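Unit 4: Comparing grippers on the two-arm bench
Course notes, Hirville Technical Program
Instructor: Jin-sol Min
Last revised May 8, 2023

Read these notes before you come to the lab. You will work in pairs. One of you runs the controller and the other handles the parts and stays near the stop button.

4.1 What we are comparing

We have three grippers that fit the same wrist plate. The first is the Baek parallel gripper, with two flat fingers that close in a straight line. The second is a soft gripper from Teltell, with rubber fingers that bend when air is pushed into them. The third is a plain suction cup from the parts drawer. The suction cup is on the list mostly so you have something to compare against. It does badly on thin rods and you should expect that.

A gripper can look good in a demo and still be a poor choice. Most of your time goes into the cases where it slips, tilts the part, or hits something on the way in. Write those down in as much detail as the clean picks.

4.2 Terms

Stroke is the distance between the fingers fully open and fully closed. Approach clearance is the free space the fingers need on both sides of a part before they close. Payload is the mass the arm can carry at the wrist, and the gripper counts toward it. Students forget this every term. If the arm is rated for a certain load, subtract the gripper, the wrist plate and the hose fittings before you talk about the part.

Compliance means how much the fingers or the wrist give when they touch something. A stiff gripper repeats well but passes every small position error on to the part. A soft one hides small errors and makes it harder to know exactly where the part ended up.

4.3 Data from last July

The July group logged 236 picks with the Baek gripper and the same number with the soft gripper. The Baek gripper dropped or missed 8. The soft gripper dropped or missed 17, most of them on parts that were lying at an angle. The full log, with some 3964 lines of joint and force readings, is on the course drive in the Cidildale folder. You don't need all of it. Pull out the force column and the time stamps and leave the rest.

Don't treat these numbers as final. The group changed the closing speed partway through and did not mark where in the log they did it. Part of your write-up is to say how much that weakens the comparison.

4.4 Setting up

Check that the controller is in manual mode. Mount the gripper with the four short screws and tighten them in a cross pattern. Enter the new tool mass and center point on the controller. If you skip this step, the arm will report contact when there is none, and it will stop in odd places.

Move the arm by hand to the pick position and save it. Do the same for a point well above it. Every pick should go through the upper point on the way in and on the way out.
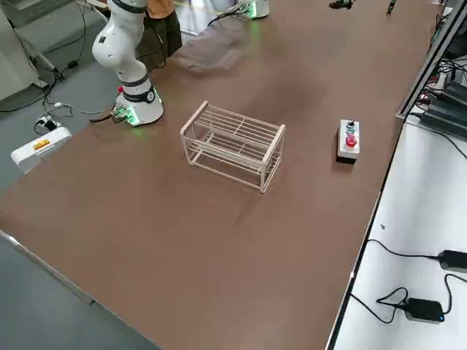

Rack handling is the hardest task in this unit. The part has open space between its slats, so a suction cup has almost nothing to seal on, and the fingers have to close on a rod or a corner post. Start with the rack set diagonally on the brown tabletop, long side at an angle to the table edges. The gripper then has to turn to line up with it, and a wrong wrist angle will show up right away. Try one pick on the upper tier and one on a corner post. The control box stays on the table to the right of the rack, with the large red button at the bottom of the column. Know where it is before either arm moves.

4.5 What to hand in

One table per gripper: part, grip point, closing speed, result. Add a paragraph on each failure type you saw. Then answer this in half a page: which gripper would you put on the second arm if the first one keeps the Baek, and what would you give up?

Bring your own notebook. Log files go in the Cidildale folder under your pair number.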